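I have now read four articles telling me to replace my toaster and I would like to complain about all of them, in order, at length. Mute me if you have a sandwich to get to.

Background for the new people: I post about small kitchen stuff. I buy it with my own money, I use it, and mostly I end up grumpy. Last month it was the milk frother. We don't need to go back there.

The claim this time, as I understand it, is that toast is a solved problem if you spend enough. There is a "right" toast. Your current toaster can't make it. Some new one can.

First article was the newsletter from Bruncombe, the kitchen store. They say a proper slice should be "evenly bronzed with a yielding center." Okay. I have made toast nearly every morning of my adult life and I have never once checked whether the center yielded.

They also say to replace your toaster every few years for "performance reasons." What performance? It's a hot wire and a spring. If the spring still springs and the wire still gets hot I don't see what has declined, apart from Bruncombe's sales in October.

Second article was about browning settings. The dial goes to seven. Mine is fine at three and a half. At four it's a bit much, and at five I open a window. So what are six and seven for? Who is that for? I've asked this before and got exactly one reply, from Hye-jin Song, who says seven is for frozen waffles. I tried it. It is not for frozen waffles.

(Hye-jin has since clarified that she meant HER seven. Fine. That's sort of my point though! The numbers don't mean anything from one toaster to the next. Some people say they're minutes. I timed mine at three and it wasn't three minutes.)

Third article, the bagel button. I will give this one a little more room because people get upset.

The idea is that it heats the cut side more and the outside less. Lovely idea. On my old one, the button lit up and as far as I could tell that was its whole job. I did it both ways with halves of the same bagel and gave them to Przemysław Lis with his eyes shut. He said "these are both bagel."

Wouter Verstraete wrote me a long message to say that on a good toaster it's a real feature and you can see the elements on one side go dimmer. I believe him that his does it. I still think that for a lot of the cheap ones it's a light.

Also you have to put the halves in facing the correct way, and half the time the manual says "inward" and half the time it says "see illustration" and the illustration is a gray rectangle.

Fourth article was the one that got me going. It's by the Otance people, who sell a bread subscription, and it says most home toast fails because of the bread. Not an unreasonable thing to say! Then it turns out the bread that doesn't fail is the bread they mail you. Funny how that works.

I did buy a loaf. I'm not a monster. Seeded, sliced, came in a box with a card about the field. It was good bread. It made good toast. It was also good untoasted, standing up at the counter, which made me wonder what the toaster was adding.

It cost me enough that I started eating the heels, and I don't like heels.

Now the part I do care about, which none of the four mentioned: slice height. Bread got tall. I don't know when. You put a slice in and a good strip of it sticks out the top and stays white while the rest goes brown.

The standard advice is "flip it and go again." So now the middle has been toasted twice and the two ends once. You've invented a stripe.

Other advice: put it in sideways. Works if the slot is long enough. Mine is long enough for sideways if I squash one corner, and then it jams, and then I'm in there with a wooden chopstick (unplugged! unplug it! please!) fishing around for crumbs.

Halina Zalewska says just buy shorter bread. Halina has never once in her life been wrong about anything and I find it exhausting.

Somebody will ask about long-slot toasters. Yes. I had one for a while. It was great for sourdough and it took up the spot where the kettle goes, and I like tea more than I like sourdough. Gave it to Elisa Monti, who has a longer counter and a better attitude.

While we're here, the "breakfast set." You've seen these. Toaster, kettle, matching mugs, matching plates, all in one sad oatmeal color, and the photo has a linen napkin in it that no person has ever wiped their mouth on.

Somel wanted 101 dollars for four plates and four mugs in a color they call "hush." I looked at it for a while. It's beige. I own beige things already, they used to be white.

I'm not against nice plates. I'm against being told breakfast is a "moment." I'm eating it so that I can leave the house.

What breakfast needs, in my opinion: a plate, a mug, something hot, somewhere to put your elbows. The mugs can be different colors. It helps, you can tell which one is yours. 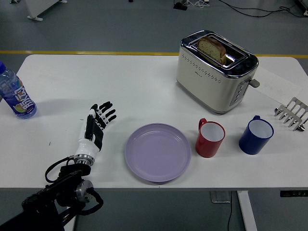 Lavender plate, red mug, tall speckled slice in a cream toaster. See how far it sticks up over the rim?

And look, I like that toaster. Rounded edges, steel top, perfectly pleasant. I have nothing bad to say about the shape. I'm only saying a nice shape doesn't brown the last bit of the crust for you.

The purple against the white table is better than "hush," too. I said what I said.

Buttons on the end with the lever are a good call, I think. On my old one they were on the front, down low, and I used to hit cancel with my belt.

Before anyone brings it up: toast racks. I go back and forth. The argument is that the slices stand apart and the steam gets out so they stay crisp. True. They also go cold in the time it takes to find the butter. You're choosing between cold and crisp or warm and a bit floppy, and I pick floppy every time.

Przemysław is a rack person. We don't discuss it at meals.

OK, the bit where I try to be useful. I kept notes for 15 mornings on the plain cheap toaster, same setting, same bread from the same supermarket. The main thing I found is that the second batch always comes out darker than the first. Always. The thing's already warm. If you're making it for more than one person, turn it down for round two.

That's it, that's the finding. It's free. You can put it on a card and mail it to someone.

Second, smaller finding: bread straight out of the freezer came out better than bread that had been sitting out for a couple of days. I did not expect that and I don't fully trust it. I only did it a few times and I was hungry for all of them.

Third: the crumb tray. Pull it out. I'm not going to describe what was in mine. I will say that the smell I'd been blaming on "setting four" went away.

Someone's asking about the Nyamweya, the one with the glass sides so you can watch. A friend has one. You do watch, for a week. Then the glass gets a brown film on it and you're watching a brown film.

Also it has an app. It sent her a notification that her toast was ready. She was standing next to it. It had also popped.

The reviews on that one crack me up by the way. It's got 1,249 of them and I read way too many, and a big share are from people who haven't plugged it in yet. "Looks beautiful on the counter, five stars, can't wait to try it." So does a lamp!

If you want my actual buying advice, and I'm a bit reluctant to give any: take a slice of the bread you normally eat, measure it, and bring the measurement to the store. Slot depth isn't on the box. I checked 17 listings online and found it on two.

They'll tell you the wattage. They'll tell you it comes in sage. They won't tell you if bread fits.

Replies so far: three people telling me to use the broiler, one person telling me to use a dry skillet, one person who eats it raw ("it's called bread").

The skillet is good, I'll admit. Nicer crunch. It's also one more pan to wash before I've had coffee, so I'm going to go on admiring it from a distance.

The broiler people, I've met you, I've smelled your kitchens.

Wouter has asked me to add that he did not say "good toaster," he said "decent toaster," and that his wasn't expensive. Noted. He still won't tell me what he paid.

Next up is probably butter dishes. I've been told that mine is "the wrong temperature," by a company that sells a butter dish with a plug on it. Give me a couple of weeks.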